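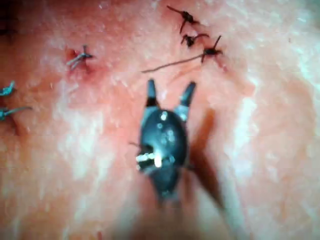 Figure 4. Dark instrument tip with its two slender jaws open, over a pink practice surface with whitish patches.

4.2 Return of residents after the Burkthorpe main failure

The second case concerns the failure of a district heating main under Cistska Street in Burkthorpe. The evacuation order covered all buildings within 2000 feet of the break, and 3497 residents were registered by the city as displaced. The order was lifted in four steps, building by building, and the last households were let back in June. In this section we look at how the residents learned that they could return, and how long they waited after the permission was already given.

We sent a written survey to every registered household and received 1544 usable answers. From these we selected 177 households for a longer interview, with equal attention to owners and renters. The interviews were made by two of the authors in English or Ukrainian, as the respondent preferred, and were coded according to the scheme of Mykhailiuk and Sirko [11]. When the two coders did not agree, the passage was discussed until one code was chosen. We did not include shops and offices, whose return was regulated by a separate order and depended mostly on the insurer.

The most common first source of information was a neighbor. This was true also for households that had signed up for the text message service of the city. Many respondents told us that the message did arrive, but they did not understand if it was about their own building, as it named the zone by letter and the map of zones was only published on the website. One renter kept the message on her phone for two days before she asked the superintendent what "Zone C, partial" means. We found the word "partial" mentioned as a problem in interviews from all four steps of the return.
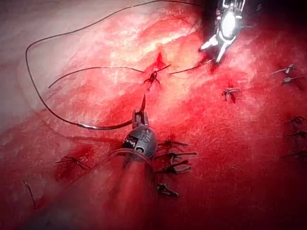
A different difficulty was the inspection certificate. Each building received a paper certificate at the front door after the air test, but a copy was not sent to the residents. People who stayed with relatives outside of the city had therefore to travel to the closed area only to read it — and some of them did this more than once. Owners were in general better informed than renters, mainly through the building associations, which had a direct telephone line to the emergency office. Renters in small buildings without an association waited the longest.

It should be said that a part of the delay was chosen by the residents. Several families with young children had the permission and decided to stay away until their own carpets and curtains had been cleaned. Ivanyshyn [7] describes the same behavior after the Prokopenko warehouse fire and calls it "private clearance." We keep this term, but we apply it only when the respondent knew about the permission at the time. If we would count also those who did not know, the two causes of delay could not be separated.

The city gave us its message log, which made it possible to compare the hour of sending with the hour that the respondents remembered. Memory of the exact hour was weak and we do not use it further. The order of events was remembered much better, and the analysis in Section 5 is based on this order alone.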